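The Sack from Okuva

The bus to Okuva left at six in the morning and there was only one in the day. Mr. Eren stood at the stop with an empty sack under his arm. His brother had written to him in December, after eleven years of silence, and the letter was very short. "The potatoes are good this year. Come and take some."

He had read it many times during the winter. He looked for anger in it and did not find it. He also looked for something kinder and did not find that.

On the bus a woman with a basket asked him where he was going.

"To my brother," he said. It was strange to say these words aloud.

"He is sick?"

"No. He has potatoes."

She nodded, as if this was a very usual reason to travel 40 miles.

The house was smaller than he remembered. Givden was in the yard, washing his boots under the tap, and he did not stop when the gate opened. His hair was white now. Mr. Eren thought, mine is also white, he is seeing the same thing.

"You brought only one sack," Givden said.

"I have only one back."

His brother turned off the tap. They went down to the cellar, where it smelled of earth and old wood, and for a long time they only worked. Givden held the lamp. He showed which ones to take and which ones to leave.
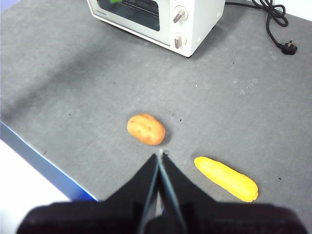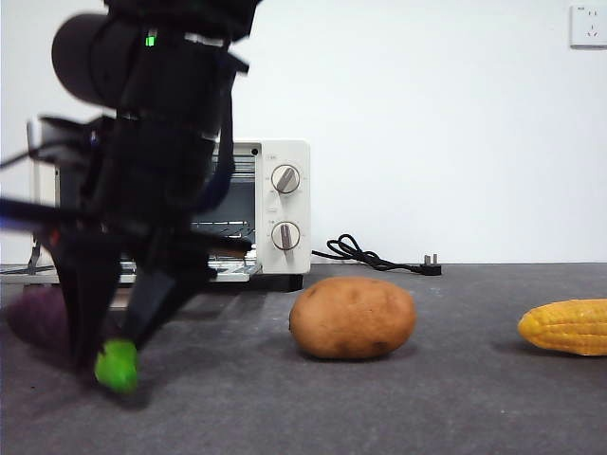 A potato on the table, in both pictures.

"This one has many eyes," said Mr. Eren.

"Mother would say it is looking at you."

Neither of them had spoken about her since the funeral. It was at the funeral that they quarreled, about the field and who should pay old Engebretsen for the fence. The bill was 889 crowns. Mr. Eren still knew the number, and he was ashamed that he knew it.

"I should have paid for the fence," he said.

"The fence fell down."

"When?"

"The second winter. I burned it in the stove." Givden moved the lamp to his other hand. "It was not good wood."

Mr. Eren sat down on the lowest step. He wanted to laugh but his throat was not ready for it. His brother put three more potatoes into the sack, then took one out again and looked at it closely.

"The bus goes back at four," Givden said. "If you want, I can boil some. I have salt, and there is a little butter."

"And if I miss the bus?"

"Then there is one tomorrow."

They carried the sack up together, each holding one corner, and it knocked against every step.

Tin-yau Hsueh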